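3.2 What ends up on the bed

I went into this part of the study thinking beds were for sleeping and the rest of the bedroom was for stuff. Well, 11 diaries later I've changed my mind! Most of the people we talked to use the mattress as a table for a good part of the day, and the things that land there are small and pretty dull: phones, paper, whatever shirt came off last (Figure 2).

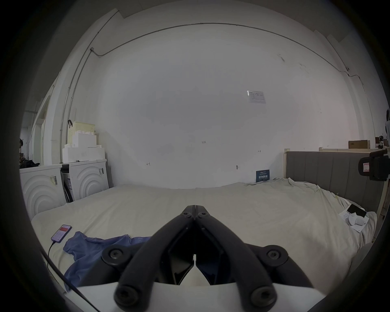

Figure 2. Cream sheet with a phone on its charging cable, a crumpled blue T-shirt, and a black phone lying on white paper.

I coded anything plugged in as "parked" and clothing as "dropped" — Noelia Sarmiento wanted a third code for clothes someone means to wear again, and we argued over it for most of April. In the end we left it out, so a T-shirt is a T-shirt in every table in this paper.

Sheets were harder. A fitted sheet can look pretty smooth in the middle and still be all bunched up by the headboard, so one score for the whole bed didn't work for us. We split each bed into center and edges and scored them separately, and the two coders got along much better after that (Section 4 has the numbers).
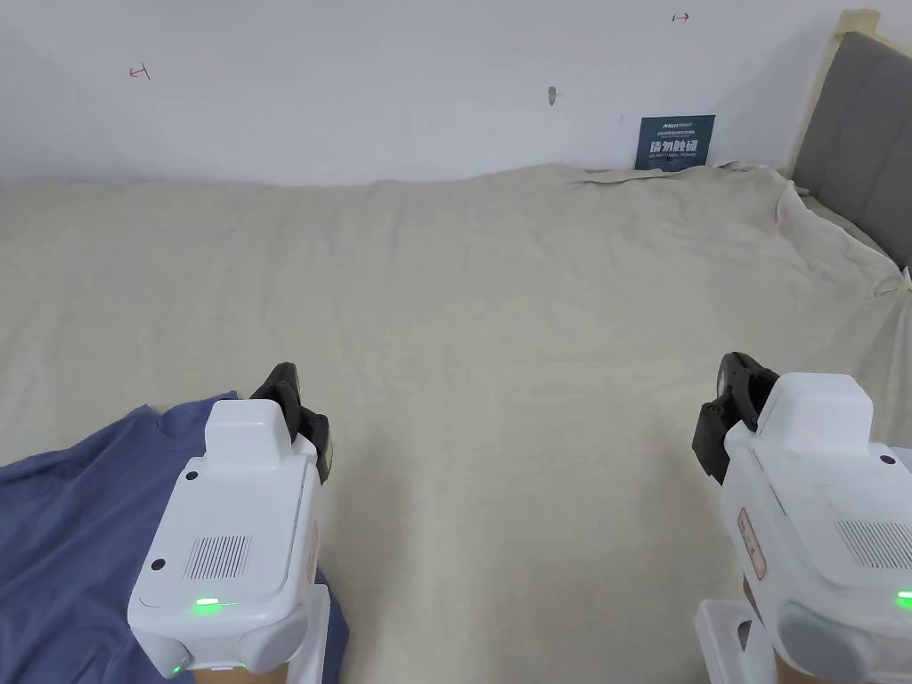 Jingyi Shao

Signs went into their own column. A "please do not touch" sign leaning on the wall at the top of a bed isn't clutter in the way a shirt is, and I didn't want it pushing up the object score.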